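Last updated: September

Review: Belter two-arm sorting bench, after one season at the toy library

The Pleltuvville toy library lends out play sets and takes them back in whatever order families return them. Every set has to be checked, sorted and repacked before it goes out again. We have 265 play sets on the books, and until this spring all of that work was done by hand at two tables in the back room.

The Belter is a pair of small arms with a gripper on each, run from software called Urora. We bought it as a kit. Assembly took two of us 3 days, most of it spent on cables and on getting both arms to agree where the table was. The printed guide is fine up to calibration and thin after that. I ended up writing our own page of notes. 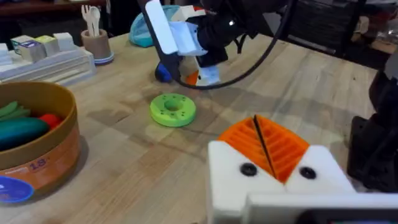

My interest in this machine was always what it would do to the job, and I'll start with the hands. Two of our staff had sore wrists from repacking, and both say the afternoons are easier now. They bring over the mixed returns, start a run and do the inspection and mending while the arms work. The ridged orange pads on the gripper fingers are the best part of the hardware. Toy food comes in awkward shapes, and a long cucumber or a round red piece is a different job from a cube block with flat sides. The pads cope with most of it. Thin plastic forks and spoons are the weak spot, and we still pack those ourselves.

Speed is nothing special. A practiced person beats it easily on a single set. In our busiest week it got through 38 sets, with someone nearby the whole time to clear stalls. If you are hoping to leave it alone overnight, look elsewhere.

The change I did not plan for was in how people talk. Sorting used to be when the staff caught up with each other across the table. Now one person minds the bench and the other is usually out front. Iddrisu Abugri, our longest-serving sorter, asked to keep one table for hand work, and we agreed. He also trains new people there first, so they know a complete set by sight before they ever touch Urora. I would do the same again.

No hours were cut. We put that in writing before the kit arrived, and I would advise any small workplace to settle it that early.

Noise is low. The cables need more room than the guide allows. Replacement finger pads come through Sulemana, the dealer, and our first order arrived short by one pair, which they put right.

I would buy it again for a two-person back room. For one person working alone, the minding takes up too much of what it saves.

274 shares | 3 comments

Back to top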